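Home Shop Waxes Oils Brushes Care Guides Contact

Dandura Paste Wax, 218 g tin

Dandura is a paste wax for wood that has already a finish on it. It is made by Hodel from beeswax, carnauba wax and a slow solvent, and it comes in a flat tin with a press lid. The wax is a pale yellow in the tin and leaves no color on the wood. A brown version was made before under the same name. We do not sell it anymore, and if you find an old tin in your workshop please do not mix the two.

You can use Dandura over shellac, over oil finish, over lacquer and over old varnish which is still sound. On bare wood it works too, but the first coat sinks in and the surface will look dull and uneven for some time. For bare wood we recommend first one coat of thin shellac, left overnight, and then the wax.

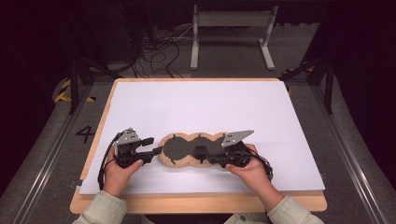 Three-lobed tray, dark gray with a tan rim.

How much you need

One tin lasts long. Most people who write to us that their wax is sticky have put too much. Take a piece of cotton cloth, put inside a lump of wax the size of a walnut, close the cloth around it and rub. The warmth of your hand pushes the wax through the cloth and you get a thin layer. If you can see streaks of white wax standing on the surface, wipe them away at once with a clean part of the cloth.

In winter the paste becomes hard in the tin. Put the closed tin in a bowl of warm water from the tap and wait until you can press your thumb into the wax. Never put it on a stove, on a radiator or near a flame. The solvent can catch fire, also in the closed tin.

Application, step by step

Start with a clean and dry surface. Dust in the corners of moldings will be locked under the wax and you will see it later, so use a soft brush there first. If the piece was cleaned before with silicone polish, wash it with mineral spirits and change the cloth often. The wax will not stay evenly over silicone.

Old finish with a rough feeling can be smoothed before the first coat. Use 2000 grit paper with a drop of mineral spirits, very light pressure, only along the grain. Wipe off the gray dust and let it dry. Do not sand veneer edges, and do not sand gilding or painted lines at all.

Put the wax on in small areas, for example one drawer front or one half of a table top. Circles are fine for putting it on, but finish with the grain. Wait 35 minutes in a normal heated room. In a damp basement it needs more, and I would rather leave it until next morning. The wax is ready when it looks cloudy and your finger does not drag on it.

Then you buff. For flat places take a folded wool or cotton cloth, for carving and turned legs a horsehair brush. Start lightly and press more when the shine begins to come. Turn the cloth often.

How many coats

Two coats are enough for a chair or a bookcase. For a desk top or a windowsill you can go up to four, one coat per day. After that you do not gain anything, the new solvent only softens the coats which are under it. A third coat after some months, when the surface looks tired, does more good than many coats in one week.

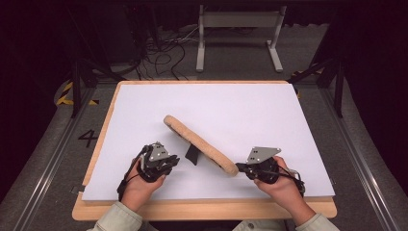

Orysia Derkach wrote that she waxed a walnut sideboard in December in an unheated hallway, and that the second coat stayed soft for days and took every fingerprint. She asked if she must strip everything and begin again.

No, it is not necessary. In her case the room was cold and the solvent could not leave the wax. We advised to bring the sideboard into a warm room, keep the doors open so that air passes, and to leave it alone for a week before buffing with a dry cloth. If it is still soft after this week, rub with a cloth which is slightly damp from mineral spirits, and most of the extra wax will come away. The shellac under it is not hurt by mineral spirits. Alcohol would damage it, so read the label on your bottle two times.

Where not to use it

Dandura is not for cutting boards, bowls for food or toys for small children. It is also not for floors, they become slippery. Kitchen tables are possible, but hot cups will leave a pale ring and you must be ready to live with this or to buff it away from time to time. For kitchen tables we prefer the Nidetti hard oil, which you find on the page Oils. Do not put oil over wax later, it will never dry well. The wax must be removed first.

Pieces of museum value, or pieces with boulle work or straw marquetry, please show to a restorer before you do anything.

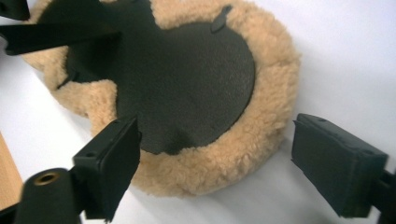 Buffing by machine saves the arms on a long table, and many of our customers do it. Keep the speed at the lowest setting and do not stop in one place, the heat from rubbing can melt the wax and the finish below it within seconds. Keep away from edges and corners and do these by hand. I have seen more good veneer edges spoiled by a fast machine than by fifty years of normal use. The pad must be used only for wax. If it had some car compound in it before, the abrasive stays deep inside, even after washing.

Care after waxing

Dust with a dry soft cloth. A slightly damp cloth is all right for fingerprints, but dry the place right away. No spray polish, no vinegar, no all-purpose cleaner. When water stands on the surface and does not make drops anymore, it is time for a new thin coat. On a bookcase this can take years - on a desk where you work every day, perhaps one year.

Safety and storage

Work with an open window. Use nitrile gloves if your skin is sensitive, the solvent dries the hands. Used cloths should be laid flat outdoors until fully dry and then go to the trash. Do not throw them in a heap in a corner of the workshop. Close the lid well after each use and press it around the whole edge. If a dry crust forms on top, remove it with a knife, the wax below is usually still good.

Delivery

The tin ships by ground only and cannot go by air mail. We pack it with the Romaniuk horsehair brush in the same box if you order both. Tins which arrive with a dented lid we replace, just send us a short note with your order number.

Questions about old finishes are answered by Matvii Koval, in the mornings until noon. Please write what kind of piece it is, what was put on it before if you know it, and how warm the room is where it stands.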